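About us

Fusach is a small hair studio for kids in Ostville. Opened in February by Shota Nakajima, after years cutting hair at a bigger shop in Noltley. Two chairs, one sink, no rush.

We do first haircuts, school trims, braids. But mostly tangles. Parents come in worn out from the morning fight and we show them how to brush from the ends up, a little at a time. Takes practise. 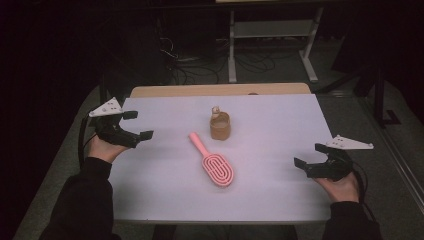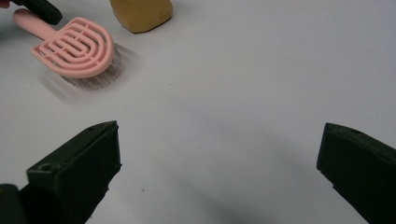
Pink brush on the table

Free brushing class once a month, 4 families max so evryone gets a turn. Bring your own brush if your kid has a favorite. Detangling spray we buy from Hamada, unscented, ask if you want the ingredient list.

Closed Mondays. Parking out back, 3 spots, please leave the one by the door for strollers and wheelchairs. Walk-ins OK before noon, after that call first.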